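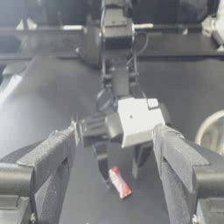
Old Web and Early Net > Lost sites
Thread: Anyone still have pages from the Velodham free host?

mossgate
I had a homepage on Velodham when I was 16. It was a fan page for a racing game, with a guestbook, a hit counter and a links page that was longer than everything else put together. The counter got past 1,000 and I was very proud of that, even though plenty of those hits were me.

The host closed and I never saved a copy. I remember the directory name but not the page name. I've tried the obvious web archives and all I get is the front door page with a "click to enter" link that goes nowhere. Is there any way to get at the rest?

pale_modem
Which directory? Velodham sorted users into "towns" and some of them got crawled much better than others. Clasville was the big one and a lot of it survives. The smaller ones are mostly gone.

mossgate
It was Clasville. I picked it because it was first in the drop-down.

pale_modem
Then you have a decent chance. Everybody picked it because it was first in the drop-down.

The front page is probably a frameset. The menu and the content were separate files, and the crawler would often save them under their own addresses. So the page looks dead when it may just be in pieces.

tinroof88
I wouldn't get your hopes up. I went through this last August for a band page I made in high school and got three broken GIFs and a background tile. People talk about this stuff as if it's all sitting in a warehouse somewhere. Most of it was never copied by anyone. The free hosts had storage limits and deleted accounts with no logins for 60 days, so half of it was gone before the host itself was.

pale_modem
The 60 day rule was real but they didn't enforce it in Clasville until near the end. I had a page there untouched for a couple of years and it stayed up.

tinroof88
Mine was deleted. Clasville too.

pale_modem
Fair enough. Maybe it depended on the server.

keypunch_kate
This is what worked for me with a Velodham page. It takes an evening.

1. Open the saved front page and view the source. Write down every file name you see, including the ones in frame tags and image tags.

2. Search the archive for each file name under your directory. Try it with a capital first letter as well. Their servers treated Index and index as different files, and so did the crawler.

3. Look for .htm and .html versions of the same name. The Velodham page builder saved as .htm, but if you uploaded your own files they could be either.

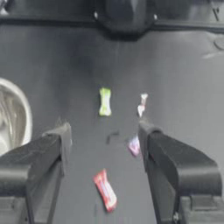
4. Check the pages that linked to you. If you were in a webring, the ring's member list will have your full address on it. The Rowbotham ring index is still up in text form and covers most of the gaming rings.

5. Save everything you find to your own disk right away, images separately. Keep the original file names or the links between pages will break.

6. Guestbooks were kept on a different server, so look for the guestbook address in the source and search for that on its own.

mossgate
Thank you, this is very clear. I was in two webrings, one of them run by me with four members. I'll start with the source tonight.

dialtone_dan
Step 6 has a problem. The guestbooks came from Vetmont, a separate service that Velodham just linked to. Vetmont had a robots file blocking crawlers for most of its life. I've never seen a saved Vetmont guestbook with entries in it, only the sign-in form.

keypunch_kate
I have one with entries. It's one page and it cuts off after the first screen, but it's there. They must have dropped the block at some point.

dialtone_dan
Could you post the address? I'd like to see the headers.

keypunch_kate
Sent you a message. It has people's old email addresses all over it so I'd rather not put it in the thread.

tinroof88
That's another thing to think about before bringing these pages back. I signed guestbooks with my full name and town when I was a kid. We all did. I'm not sure I want somebody reposting that.

pale_modem
Agree on guestbooks – I'd leave those offline. Your own page is yours to do what you like with.

mossgate
Update. The menu frame was saved as Menu.htm with a capital M, so step 2 did it. From there I got the links page and version 3 of the news page, where I apologize for not updating and promise a big redesign. The track guide is missing and so are all the images except a yellow "under construction" bar.

No luck with the guestbook, just the form.

keypunch_kate
Good result. Try the track guide under the .html name too before you give up on it.

mossgate
Will do. The Rowbotham index has both of my rings listed, so I'm going through those next.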